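Ungate Outdoor Living
5th January

Good morning. Over the coming weeks we will be restoring the rear porch at our Takács Street office, and we intend to report on the work in this thread. Many of our followers care for porches of the same age and may find the details useful.

The porch faces west and takes the afternoon sun for most of the year. The floor is tongue-and-groove fir, painted gray at least twice, and the outer ends of the boards have suffered most. The ceiling is in good order and will be left alone.

Barnabás Nyitrai inspected the floor before the holidays with an awl and a flashlight. Soft wood was found at the foot of the north stairs and along the front edge, where the old gutter used to drip. A total of 27 boards are marked for replacement.

We considered replacing the whole floor with composite. The members who use the porch every day preferred to keep the fir, and the price of composite in the matching width settled the question.
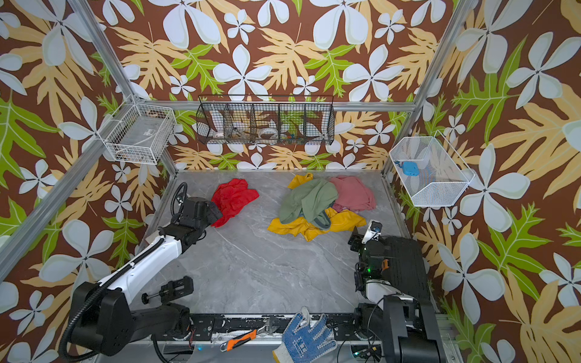

Replacement boards have been ordered from Korano in the original width. They will be primed on all faces, including the tongue, the groove and both cut ends. Paint on the top face alone does very little for a porch floor.

A word on slope. The floor should fall away from the house so that rain runs off the front edge. Ours has gone flat near the door, where one joist has settled. Gyula Medve will sister that joist before any new boards go down.

Several followers have asked whether boards can be patched with filler instead. Small holes, yes. Where an awl goes in easily and the wood crumbles, please cut it out. Filler placed over soft wood comes loose by the second summer, and the repair then has to be done again at greater length.

Paint color: the floor will stay gray. The stair risers will be white, as they were. Suggestions for green were read with interest, and the file is now closed.

Furniture. The two wicker chairs will be kept and rewoven at the arms. The glider is going to a new home. In its place we are planning a narrow table against the house wall, long enough for a tray and a lamp, so that the path from the door to the stairs remains clear.

Cushions come next. The present covers have faded along one side only, and Mariann Szilágyi has asked that the new ones be made reversible, with a zipper on the back seam. We are comparing fabric samples from Oltex and hope to choose before the end of the month.
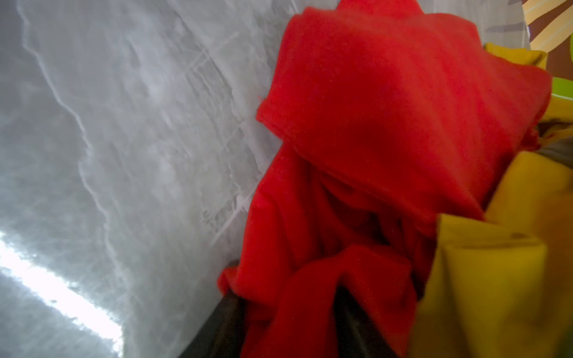
The samples are pinned to the south rail and will stay there through the next spell of rain. A fabric that looks well indoors under a lamp can look quite different outside at four in the afternoon.

Shade has been the longest discussion. Roll-down blinds suit the west side but rattle in wind. Outdoor curtains are quieter — they also hold leaves and need washing. At present we favor blinds on the west side, tied at the bottom, with the north end left open to the yard.

On planting: the large ferns did poorly last year because the hanging hooks sat too far forward, in full sun. The hooks will be moved back toward the wall. Benedek Mészáros has offered divisions of his own hostas for the bed below the rail, and we have gladly accepted.

Lighting will remain modest. One ceiling fixture on a dimmer, one lamp on the table, and a low light at the stairs. String lights were proposed and may return for the summer supper.

Carpentry begins once we have a run of dry days. Painting will wait for warmer nights, and we expect the porch to be back in full use in May. Until then, please use the side entrance.

Questions about board widths, primer or the stair repair may be left below. Hnat Melnychuk answers them on weekday mornings. For questions about the cushions, kindly wait until the fabric has been chosen.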